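Corberg Wood Floors
Frequently Asked Questions

Home | Floors | Samples | Care | FAQ | Contact

Do I need to be home when the boards are delivered?

Someone has to be there to sign and to show the driver where the boxes go. We carry them inside on the ground floor only. If you live in a building with an elevator, tell us when you order and check that it takes a box seven feet long. Our truck leaves Trostwood at 7 a.m. and the office can give you a two-hour window the afternoon before.

How long do the boxes have to sit before the floor goes down?

At least 3 days, in the rooms where the boards will be laid, with the heat or air conditioning set the way you normally live. Stack them flat with the ends open. Do not leave them in a garage or a basement, even for one night.

How much extra should I order?

Add 5 percent for a straight layout and 10 percent for a diagonal one. Rooms with a lot of closets or a bay window need a little more. Keep one full box when the job is done. Boards from a later batch may not match in color, and we can't hold stock for you.

Can I lay it over my old floor?

Over old wood that is flat and nailed tight, yes. Over vinyl, yes, if there is only one layer and it is stuck down everywhere. Not over carpet. Not over ceramic tile with cracked or hollow spots. Houses built before 1980 may have old tile or glue that should be tested before anybody sands or scrapes it.

What about concrete?

The slab has to be tested for moisture. New concrete needs at least 60 days before we will test it, and often longer in a wet spring. We charge for a second visit if the first test fails.

What is the difference between the Moussa and the Plirnotmont boards?

Moussa is solid wood, three quarters of an inch thick, and is nailed down. It can be sanded several times. Plirnotmont has a thinner layer of real wood on a layered core and can be glued or floated. It can be sanded once. Plirnotmont is the one to choose over concrete or radiant heat.

Do you charge for samples?

The first four are free. After that they are $3 each. Look at them on the floor, in daylight and again in the evening with your lamps on. Samples are small, so a board with large knots may not show up in the set you get.

What does installation cost?

It depends on the rooms, the old floor and the layout. The smallest job we take is 300 square feet. Stairs are priced by the step. Moving furniture is included, except for pianos, aquariums and pool tables. You can do the tear-out yourself and save that part of the bill, but every staple has to be out before the crew starts.

Why did gaps open up between my boards?

Wood shrinks in dry winter air. Gaps the thickness of a dime in January are normal and should close by July. A humidifier helps. If a gap stays open all summer, call us.

How do I clean it?

Dry dust mop or a vacuum with the brush turned off. For spots, use a damp cloth and dry the board right after. No steam mops, no vinegar, no oil soap. Put felt pads under chair legs and change them twice a year.

How soon can we walk on it?

On a factory finish, the same evening. If we finish the floor on site, wait 24 hours in socks, 3 days before furniture, and two weeks before rugs.

What does the warranty cover?

Defects in the boards and in our own work. It does not cover scratches, pet stains, or water from a leak. Keep your invoice and the label from one box.

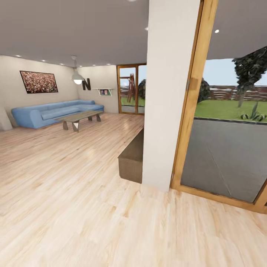
To make a claim, send the invoice number and the batch number from the label to the office. We answer within five working days. If an inspection is needed, leave the boards in place until it is finished.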